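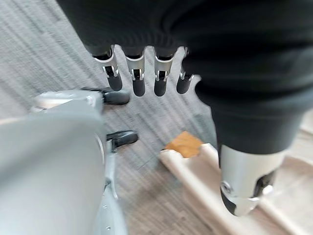
Wrist view, hand open, four fingers and thumb above the carpet. The image is blurred by the motion.

From: Doltenard integration desk
To: hand-software list
Date: 18 January 2023
Subject: Re: [hand-software] Fingertip mask drops out when the wrist moves

Hello all,

Thank you for the fast answer to my first message. I reply below the quoted parts and I keep only what is needed.

> Before you blame the Notix filter, please check whether the mask is
> lost in the segmentation or later, in the tracker. From your log I
> cannot see which one. Also, do you send the joint angles with the
> same clock as the images? We had the same symptom in August and it
> was only a late timestamp.

I have now separated the two stages. The segmentation node writes its own output to disk, and the tracker reads the files again without the robot. With this method I can repeat the problem as many times as I want, and the result is always the same. The mask is already bad when it leaves the segmentation. The tracker then makes it worse, but it is not the first cause.

Concerning the clock, you were partly right. The joint angles arrived 35 ms late against the images. I corrected this in the Murakami bridge with the parameter joint_delay, and the projected finger positions are now much better when the wrist turns slowly. In fast motion the mask still drops out.

The attached image is from the difficult part of the recording. The silver joints have strong highlights and they are found well. The black tips are also found, as long as they have the carpet behind them. The trouble is on the two sides. On the right the thumb is very near to the camera and looks much bigger than the fingers, so the size check rejects it. On the left there is the large grey body part with two black pads which point to the right. They look like fingertips, and for the segmentation they are fingertips. So in this image we get two false tips and no thumb.

> You could simply raise the confidence limit for the tips. The
> default is low.

I tried this. With a higher limit the two false pads go away in many images, but then the leftmost finger of the row goes away also, probably because its tip is tilted. I do not think that one limit can serve both cases. I put the value back to the default.

What I would like to do is the following, and I ask for your opinion before I write more code:

1. Use the joint angles to predict where each tip must be, and accept a detection only inside a small region near the prediction. The grey part on the left would then be outside of all regions.

2. Make the size check depend on the distance to the camera. At present it has one fixed range for all five digits. The thumb needs its own range.

3. When the image is too blurred, do not run the segmentation at all and keep the predicted position for a maximum of 2 images. After this the tracker should report "lost" in a clear manner. Now it continues with an old mask and the planner believes it.

The third point is for me the most important one. The planner uses the mask to remove the hand from the obstacle map. If the mask is wrong, a piece of the hand stays in the map, and the planner refuses every path because it thinks that we are already in collision. In our last run of 2,000 images this happened 73 times. Each time the arm stopped and the operator had to clear the map by hand.

I have a second question, which is smaller. There is a piece of tan cardboard on the white frame under the fingers, and it is our target for the grasp planner. In the blurred images the edge of the cardboard and the edge of the frame become one contour. Does the Peltlow branch still have the colour step before the contour step? I remember it from an older version, but I cannot find it in the present one. If it was removed for a good reason, I would be glad to know the reason.

> Can you share the recording? It would be useful as a test case for
> everybody.

Yes. I will put the short part on the list server, with the corrected timestamps and also with the original ones, so that you can compare. Please use the configuration file which is in the same folder. The camera calibration in the main repository is for the former mount and it gives an error at the edge of the image.

One remark for those who build from source: the replay tool needs the option --no-live, otherwise it waits for the robot without giving a message. I lost one afternoon with this. I can send a patch that prints a warning, if the maintainers agree.

With best regards,
Doltenard integration desk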